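Does the Plislow trilogy get better after book one?

quillmoth
Posted in Fantasy & Sci-Fi, May

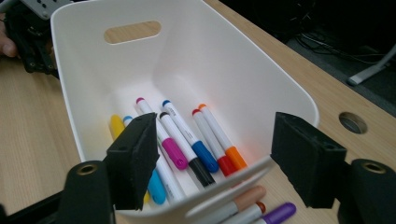
So I'm 400 pages into The Salt Regent by Deepika Warrier and I'm stuck. I love Mrema (the drowned city stuff, wow) but the court chapters drag so much. Is it worth pushing on? Book two is over 500 pages and I'd rather know now!

tansy_b
Push on! The siege starts in the next chapter or two and I stayed up till 2 am with it.

Wolton88
Gonna disagree. I finished all three and the court chapters only get longer. Book two has 12 narrators and I cared about maybe one of them — the ferryman.

tansy_b
The narrators are the best part?? Each one knows something the others don't, and the bit with the queen's letter only works because of that.

Wolton88
Sure, if you remember who has the letter. I kept flipping back to the cast list.

coresine
Try the audiobook, quillmoth. I bounced off the print copy twice, then got through the whole court section doing dishes. Skip chapter 8 if you hate politics, there's a recap later anyway.

Wolton88
Don't skip 8, that's where the regent's brother comes in.

quillmoth
Ok, reading 8 and giving it till the siege. No spoilers about the brother please!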